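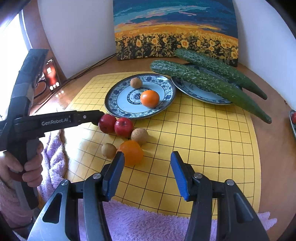
Figure 3. Fruits and vegetables with two blue-and-white porcelain plates on a wooden tabletop.

3.2 The fruit plate and the end of the meal

We come now to the part of the household interviews that gave me the most pleasure to read through, and that gave our coders the most trouble, namely the question of when a family dinner is over. In the earlier sections I treated the meal as something with a plain beginning and a plain end, as most of the time-use studies do, and for the main dish that works well enough. People sit down, they eat, the pots go back to the stove. But in home after home in Furnside and in Stendummont, the people we spoke with told us that dinner was not done until the fruit had gone around, and some of them were a bit offended that we had thought otherwise.

The diaries bear this out. Of the 3718 evening meals written down by the families who stayed with us through March, a large share carry a second entry, often in a different hand, for fruit eaten at the same table after the dishes had been cleared. An apple or an orange is the usual thing (Figure 3 has both). What matters for our purposes is that the fruit was very seldom written down as a snack. The diary form had a separate column for snacks, printed in plain letters right beside the one for meals, and people skipped over it to squeeze the fruit in under dinner, sometimes running on into the margin.

I had expected the plates to be a side matter, and I was wrong about that. When we asked about the fruit, people told us about the dishes. A retired bus driver in Stendummont spent the better part of her interview on a pair of plates that had come from her aunt, one of which had been glued twice, and she would not hear of putting supper on them. They were for fruit and for company. Porcelain came up again and again in this way, and blue and white above all - many families had at least one such plate, bought at a market or handed down, that lived on a higher shelf than the rest. Michailidis, working with older households in Tarkthorpe, found much the same habit and called it "the second setting," a name I have borrowed here with thanks.

The second setting also changes who does the work. In most of the homes in our sample one person cooked, and that person was rarely in doubt. The fruit, on the other hand, was peeled and cut by whoever had the patience for it that evening, and this was often a grandfather or an older child who had no other part in the cooking. Orestis Rallis, who carried out the Wednesday visits, noted in his field book that talk at the table grew slower and longer once the knife came out, and that visitors who had been quiet through the meal tended to speak up at this point. I would not want to lean too hard on one observer's notes, but the taped dinners, 11 in all, point the same way.

There is a practical lesson in this for anyone planning a diary study. If the form closes the meal at the last hot dish, it will miss the stretch of the evening that many families care about most. We have since added a line reading "anything else at the table," and the reworded form is given in the appendix. Section 3.3 takes up the homes where no fruit was served, and where tea seems to have done the same job.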